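Ramolitz bench notebook – sim rig, kitchen cell
2022-11-18

Carried over from last entry: the Drostus arm model was loading with the wrist inertia wrong by a factor of ten (grams entered as decagrams in the spreadsheet, my error). Fixed in the source file and re-exported. The wrist no longer sags when the controller is switched on. Old exports deleted so they don't get picked up again.

Physics settings for today
Timestep 5 ms to start. Solver iterations 20. Contact friction left at the default for everything except the fingers, where it was raised until a held object stopped creeping. Gravity compensation on. Fixed random seed, so that a bad run can be repeated.

Knife grasp
The handle is modelled as a convex hull, and the rivets are visual only. First attempts closed on the handle with too much force and the knife jittered badly between the fingers. Dropped the closing force limit and added a little damping at the finger joints. Jitter is now below what I can see at normal playback speed, though it is still there in the log as a small ripple on the joint effort.

Grasp pose is low on the handle, blade up. Good enough for a holding test, no use for cutting. For cutting, the blade has to come over and down, and the current pose would put the wrist into its joint limit before the edge reached the board. Needs a different approach angle, or a regrasp halfway through. I prefer the approach angle – a regrasp adds another place for the contact solver to misbehave.

Cubes on the board
The small white cubes are separate rigid bodies with box colliders. With the 5 ms step they sank slightly into the board and then popped out. Halving the step cured it at the cost of run time. Tried a larger contact margin instead and the cubes floated visibly, so went back to the shorter step.

The board collider is a plain box. The handle slot is not cut through in the collision mesh, so a cube can sit on top of the slot in mid-air. Low priority, but it will look wrong if one ends up there. The board is also free to slide. It should be pinned to the counter for the sweep test and left free for everything else.

Sweep test: black finger laid flat and moved through the pile toward the sink. Run 249 is the one to keep. Earlier runs failed in the same way, with the fingertip riding up over the first cube it touched. Lowering the finger by 3 mm stopped that. I would like a proper compliance setting on the vertical axis in place of a fixed height, as the fixed height will be wrong for any other board.

Rendering
Switched to the Ouazzani lighting preset. Shadows on the counter are heavier than before and the wall is a bit flat, but the edges of the cubes read clearly against the wood grain, and the segmentation script needs that. The sink was blowing out under the old preset. The brushed finish now holds some detail down to the floor of the basin.

View below uses the new preset, with the knife upright in the white gripper and the black finger over the cubes.
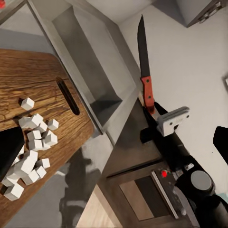
To do
Cut the slot into the board collider.
Pin the board for sweep runs, as a flag in the config file.
Rework the knife approach angle and check it against the wrist limit.
Try vertical compliance on the sweeping finger.
Copy the config to the Priltard machine and rerun 249 there. If the result differs with the same seed, check the solver build before touching anything else.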